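Course Handout 4: Working Rules for Two-Arm Cells
Priltach Technical Institute, Automation Laboratory
Prepared by Sorcha Hepburn, with revisions by Hernán Guzmán

4.1 Scope

These rules apply to every student, assistant and visitor who operates or stands within reach of a two-arm cell in the laboratory. They cover tabletop cells only. The large arms in the Vutstead building have their own handout and their own sign-in sheet. Where this handout and the manufacturer's manual differ, the stricter requirement applies.

4.2 The shared zone

When two arms are mounted on one rail, their reach overlaps. The overlapping volume is called the shared zone. Only one arm may enter it at full program speed. If both arms must be present, as in a handover or a two-handed grasp, each is limited to 100 mm per second and the operator keeps a hand on the stop control for the whole of the movement.

The arm that is to take hold of the part first is named the lead arm in the task plan. The second arm approaches with its fingers open and does not close until the operator has given the spoken call "second." Students should mark the lead arm on the plan before power is applied.

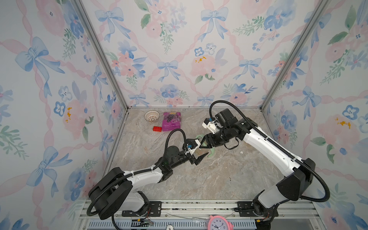

4.3 Cables and hoses

Two arms working toward the same point will also bring their hoses toward each other. A hose that arches over an elbow or wrist needs clearance above the arm as well as beside it. Before the first run of a session, move each arm by hand control to the far corners of its work area and watch the hose through the full motion. It should neither pull tight nor touch the other arm.

Connectors on the mounting rail are checked by eye with power off. Do not route loose wire across a base plate. Any hose with 2,000 hours of service is to be reported to Valeriano Bermúdez for replacement, whatever its outward condition.

4.4 Objects on the work surface

Each object on the surface must be listed in the task plan, including those the arms are not expected to touch. Small round items can roll and should be entered with their starting position. No item heavier than 300 grams may be used without written approval from the laboratory supervisor, Lotte Stevens.

4.5 Stopping and restarting

Any person present may call a stop. After a stop, both arms are backed out of the shared zone one at a time, lead arm last. A part still held in a gripper is lowered to the surface before the fingers are opened. The reason for the stop is entered in the log before the program is run again.

4.6 Required before the next laboratory session

Read sections 2 and 3 of the Voicu cell manual. Complete Form 21 and have it signed by your bench partner. Unsigned forms will be returned.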